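Sour smell in kitchen cloths that comes back after washing

Posted by Chaltu Kassa, Grulholm
2022-05-25

I've had the same stack of cleaning cloths since November and I'm fond of them, but they smell sour the minute they get damp. I wash them with the bath towels, warm, with plenty of detergent and a splash of softener. My sister in Plerley boils hers on the stove like our grandmother did, and I'd rather not – my pots are small!

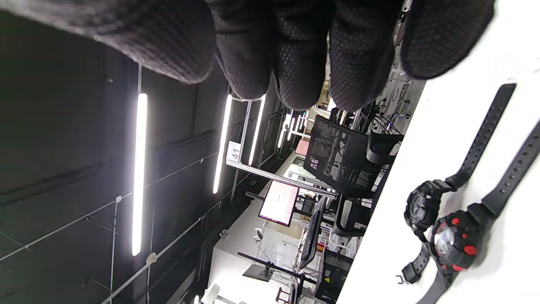 I have 12 of them and would hate to start over. Is there something gentler I could try first?

2 replies

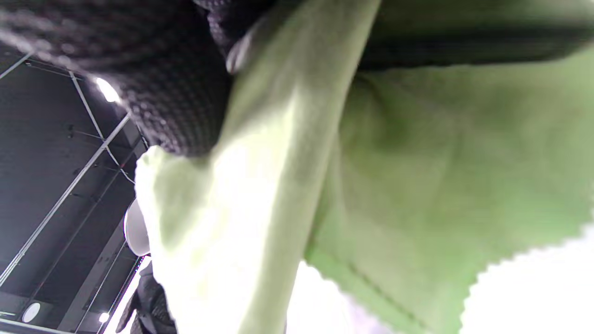 Samer Fakhoury, 3,966 posts

Hello Chaltu, and please don't throw them out yet. I'd bet on the softener. It leaves a film that holds on to grease, and extra detergent only adds to it. Leave both out for a wash or two, use half your usual soap, and go as hot as the label allows. Then hang them up straight away, spread out (mine sat balled up in the sink for years, so I'm in no position to scold).

Can I still use softener on the bath towels?

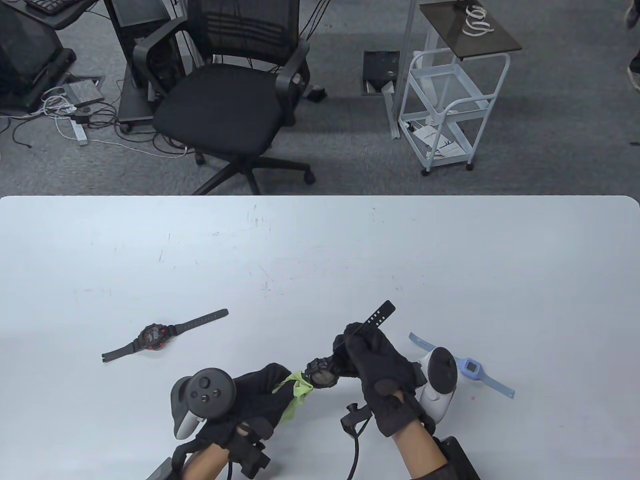 Do the cloths need a separate load from the towels?

A separate load is best, mostly on account of the lint and the kitchen grease.

matar_laundry

just buy new ones, they're cheap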